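Popular Music and Its Audiences
Unit 6: Album Art, Color and the Identity of a Recording Artist
Course handout

Purpose of this unit

Earlier units treated recorded music as something heard. In this unit we turn to the printed and visual matter that travels with a recording: the sleeve, the label, the tour poster, the shirt sold at the door and, more recently, the small square shown on a telephone screen. Students are expected to have completed the Unit 5 listening log before the first session. Those who have not should speak with the instructor.

The unit runs for two sessions. The first covers the history of the album cover and the vocabulary used to discuss it. The second is given over to a case study and to student presentations.

6.1 From plain wrapper to cover

Early discs were commonly sold in plain paper sleeves with a hole cut at the center so that the label could be read. The sleeve protected the disc and often carried the name of the shop or the record company. Artwork made for one particular release became common in the late 1930s and the 1940s, when albums were still bound sets of several discs. The long-playing record, introduced in 1948, gave designers a cardboard surface a little over 12 inches square, and that format set the terms of the field for decades.

Three later changes should be noted. The cassette reduced the picture and turned it upright. The compact disc restored the square at less than half the width and added a booklet. Streaming services kept the square but made it very small, and in most cases removed the credits from immediate view. Each change affected the amount of type a cover could carry and the level of detail a buyer could be expected to notice.

6.2 Terms used in this unit

Sleeve: the outer cardboard cover of a record. Also used loosely for the complete printed package.

Gatefold: a sleeve that opens like a book, giving two additional panels inside.

Spine: the narrow edge visible when a record is shelved. Lettering on the spine is often the only part of the design seen in a library or a shop.

Wordmark: a performer's name set in a fixed style of lettering and used repeatedly across releases.

House style: a set of visual rules applied by a record company to many artists, so that the company itself can be recognized.

Signature color: a color used so consistently by a performer that audiences come to expect it.

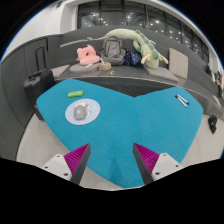

Iker Prieto

6.3 How a color becomes attached to a performer

A signature color is seldom established by a single release. In most cases it is built through repetition across several kinds of material: covers, stage lighting, clothing, instruments and printed merchandise. The audience then takes over part of the work. Listeners wear the color to concerts, use it in handmade signs and apply it to fan publications that the performer has never seen.

Students should keep two questions separate. The first concerns intention – whether the performer or the management chose the color and planned its use. The second concerns reception – whether listeners noticed it and what they took it to mean. Evidence for the first is found in contracts, interviews and design files. Evidence for the second is found in reviews, letters, fan publications and photographs of audiences. A paper that uses one kind of evidence to answer the other question will be returned for revision.

Claims about the fixed meaning of a color should be treated with caution. Statements such as "blue is sad" or "red is angry" do not hold across genres, countries or periods. A color gains its meaning in use, next to particular songs and particular people, and the same shade may serve a dance act and a church choir equally well.

6.4 Case study: Urura

The case for the second session is the vocal duo Urura and the sleeves prepared for their recordings on the Lonberg label. The course file holds 182 items, among them proofs, shop displays, press notices and correspondence between the duo and their designer, Soledad Ibarra.

The first Urura album was issued in the Lonberg house style of the time, with a gray border and the company name across the top. Ibarra's letters show that she objected to the border from the start. For the second album the company agreed to drop it, and she replaced it with a single flat yellow that ran across the front, the spine and the back without a break. The wordmark was reduced and moved to the lower left corner.

Sales staff expressed concern that the record could not be identified from a distance. The opposite view was put by the Pryor chain of record shops, whose buyer wrote that the yellow spines were easy to find and easy to restock. By the time of the third album the color was appearing on tour posters and on drum heads, and a fan newsletter called Bruvus had adopted it for its own masthead. The first Bruvus mailing list, included in the file, contains 308 names.

When reading the file, give particular attention to the following points.

The dates of the letters. Several were filed out of order, and the argument over the border is hard to follow unless they are read in sequence.

The printer's notes. The yellow was not the same on every pressing, and Ibarra's complaints on this subject are the fullest statement of what she wanted.

The newsletter. Its writers began to refer to "the yellow records" before the company used any such phrase in its advertising.

6.5 Written assignment

Select one performer or group with at least three releases and write a paper on the use of color across them. The performer may come from any genre or country. Urura may not be chosen.

The paper should state which releases were examined and in what format. A cover studied only on a screen must be identified as such, as color varies considerably between a printed sleeve and its digital copy. Where possible, consult a physical copy in the listening room, where 115 sleeves have been set aside for this course. Sleeves may not leave the room and should be handled with clean, dry hands.

Papers are due at the final class meeting in October. Late work is accepted only by prior arrangement.

6.6 Preparation for the second session

Read the Ibarra correspondence in full and the first two issues of Bruvus. Bring one sleeve, booklet or poster of your own, and be ready to speak on it for five minutes. Presenters should address the placement of the name, the use of color and the condition of the object. Biographical information on the performer should be kept to a sentence or two.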